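Home | Meetings | Trails | Newsletter | Contact
Print this page | E-mail this page

Ultancombe Footpath Society
Minutes of the November meeting

The meeting opened at 7:30 p.m. in the lower room. The minutes of the last meeting were approved with one change: the stile repaired in the spring was the one at Plevow, and the word "gate" has been corrected.

Money. The balance stands at $494 after the mower service was paid. The bill from Wieser for gravel has come in at $900, and the county grant will cover it once the receipt is sent. Members agreed to hold dues at the present rate for another year.

Plevow loop. The lower section floods after heavy rain and walkers have been going around through the field. The farmer has asked that this stop before lambing. It was agreed to lay gravel on the worst stretch and to put up two signs at the field corner. A work party will meet at the Plevow end at 9 a.m. – bring gloves and a shovel. 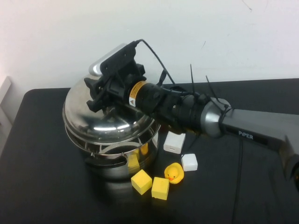

Will the loop stay open while the gravel goes down? The upper path will be open throughout, and the lower path will be closed only on the day of the work.

Wurnis footbridge. Two boards on the north side are soft. The handrail is sound. A member with carpentry experience offered to cut replacements if the society buys the lumber, and this was accepted. Until then the bridge will carry a notice asking people to keep to the south side.

Map. The new edition still shows the old parking area at Wurnis. The correction will go to the printer with the next order – the copies on hand will be sold with a slip inside.

Other business. A request for a bench at the top of the Plevow climb was put off to the next meeting, when prices should be available. Dogs on the loop were discussed at some length and no change was made to the present wording.

The meeting closed at 8:50 p.m.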